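「洗剤を減らせば服が長持ちする」は本当か　繊維の補修を続けるXuân Bùiさんに聞く

衣類を長く着よう、という呼びかけを最近よく目にする。メーカーも小売も口をそろえるが、その同じ会社が季節ごとに新しい服を並べているのだから、こちらとしては素直にうなずきにくい。補修工房ウェキア（Wekier）を営むXuân Bùiさんを訪ねたのも、半分は疑いを晴らしたかったからだ。

工房は商店街の裏手の二階にある。棚には預かりもののセーターが畳んで積まれ、窓際の机でBùiさんは靴下のかかとをかがっていた。手は止めずに話す人である。

まず、流行の「少ない洗剤で服を守る」という説について聞いた。

「半分だけ本当、というところでしょうか。入れすぎればすすぎ残りが出ます。でも減らしすぎると皮脂が落ちず、黄ばみます。黄ばんだシャツを、皆さん結局は捨てるんですよ」

では適量はどれくらいか。容器の表示どおりでいいという。拍子抜けするような答えだが、私はむしろ信用した。特別な秘訣を語る人ほど、最後に何かを売りつけてくるものだ。

秘訣といえば、ソステック（Sosteck）の「繊維再生シート」を持参していた。洗濯のときに一枚入れると生地がよみがえる、と箱に書いてある。一枚200円。Bùiさんは箱を裏返し、しばらく黙って成分の欄を読んだ。

「よみがえる、というのは何がどうなることなんでしょうね。切れた糸はつながりません。手触りが柔らかくなるなら、柔軟剤と同じ働きかもしれない。私には、これだけでは分からないです」

分からない、と言われたのは取材を始めてから初めてだった。

補修の料金についても尋ねた。小さな穴で500円、袖口の編み直しになると780円から。安すぎないかと重ねて聞くと、本人も安いと思っているらしい。

「上げたいです。でも新品のシャツがあの値段で売られている横で、直すほうに高いお金を払う人がどれだけいるか。長く着ようと言う会社が、直し代を出してくれるわけでもないですし」

一月に受けた依頼は131件だったそうだ。年間でいちばん多い月で、セーターの虫食いがほとんどを占める。依頼が増えたのは意識が変わったからではないか、と水を向けたが、Bùiさんは乗ってこなかった。

「寒かったんじゃないですか。出してみたら穴が開いていた、それだけだと思います」

隣町のザットカム（Zutcombe）では、回収した古着を新しい糸に戻す事業が話題になっている。これについても口は重い。混紡の生地は分けるのが難しく、ボタンやファスナーも外さなければならない。回収箱に入れた服がどこまで糸になるのか、問い合わせたことはあるが、はっきりした返事はもらえなかったという。私も問い合わせた。丁寧な文面で、数字のない返事が届いた。

アバシ（Abbasi）という生地店が開く講習会で、Bùiさんは繕い方を教えている。参加者からいちばん多い質問は、針の持ち方でも糸の選び方でもなく、洗い方だそうだ。裏返すのか、ネットは要るのか、何を一緒に洗っていいのか。

「赤いものは最初の何回か別に洗ってください、とは言います。あとは溜めこまないこと。かごの底で何日も丸まっていた服は、しわも臭いも取れにくくなります。終わったら早く出して干す。母に言われたことばかりで、講習料をいただくのが申し訳ないです」

洗濯かごの赤い布と、扉の開いたドラム式洗濯機
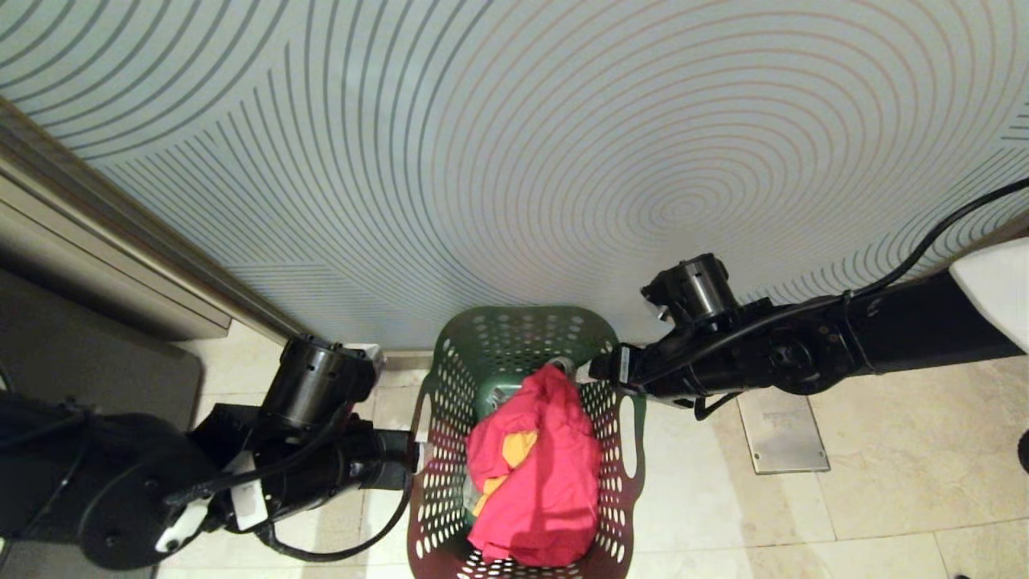
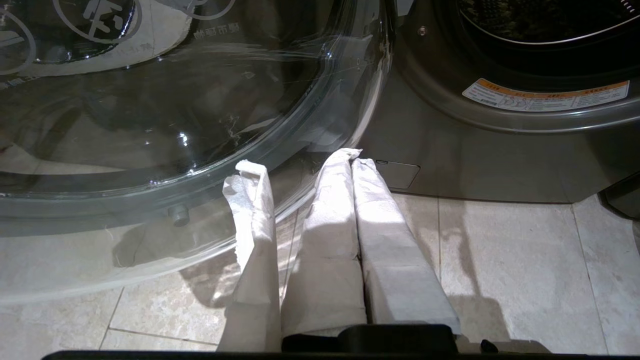

ドラム式と縦型のどちらが布を傷めないか、という話題も避けては通れない。ドラム式は水が少ないぶん擦れる、いや縦型のほうが絡まって伸びる、と記事によって言うことが違う。Bùiさんの見立ては、持ちこまれた服を見ただけではどちらで洗ったか当てられない、というものだった。詰めこみすぎた服なら分かることがあるという。一方向に引っぱられたような伸び方をしているらしい。

これも長年の勘であって、確かめた人がいるわけではない。その点を指摘すると、Bùiさんは初めて手を止めて笑った。

「そうですね、私の言うことも疑ってください。ただ、穴は小さいうちに持ってきてもらったほうが、安く済みます。これは料金表に書いてあります」

帰りぎわ、自分の上着の肘が薄くなっているのを見つけられてしまった。まだ穴ではないと言い張ったのだが、結局預けて帰った。仕上がりは二週間後だという。シートの箱は、封を切らないまま鞄に入っている。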